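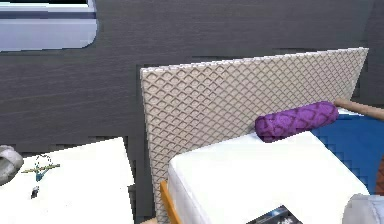

Kaan Gökçe had 1302 hours of simulator time on the books before he asked for a single quote on hardware. He plans equipment for Bastbridge, a painting and finishing contractor that wants a robot arm to handle rollers and other light tools on textured board.

"The simulator was the cheapest line in the budget," he says. "I could put a roller and a patterned panel in there on Tuesday and move everything by lunch."

The first plan was to buy two arms from Zovell. After the trial work he cut that to one and moved the money to grippers and spares. Roughly 60 per cent of the budget now goes to things other than the arm.

"People ask what the robot costs. I ask them what the bench costs, and the guarding, and the electrician. Our freight quote alone went up twice."

Tokgöz, the other supplier on his list, offered a lease at a lower monthly rate. Gökçe turned it down over the service terms, which allowed 13 working days for a callout.

"We can't have it parked that long in the busy season."

He still doesn't trust rendered paint tools to tell him how a loaded roller behaves, so he has set aside 70 hours for testing on the real bench at the Bretia workshop. The order is due to go in during May, once the floor has been levelled.

"If the tests run over, I'll take it out of the spares money," he says. "I've already told the boss."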